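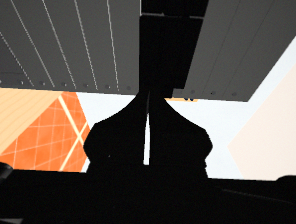
## 11th September: Manole refusal, news tally

OK, back on the award story! Since August I've been feeding the Ronska archive into our clipping tagger, and the Manole Medal business (family says no thanks, ministry sulks) is a great test. Out of 700 clippings it pulled 34 on the refusal. I read 20 by hand and most were fine, but it keeps filing "declined" under "decline in support", ugh.

Reran with the Gerar word list, much better. Still misses letters to the editor.
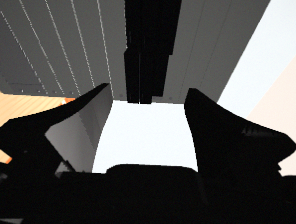 Yoga Wijaya thinks the letters should stay out altogether, as half of them are about the old border bill and only mention the medal in passing. Fair, but I want them in a separate pile. Ask Verna for the Clevitz scans.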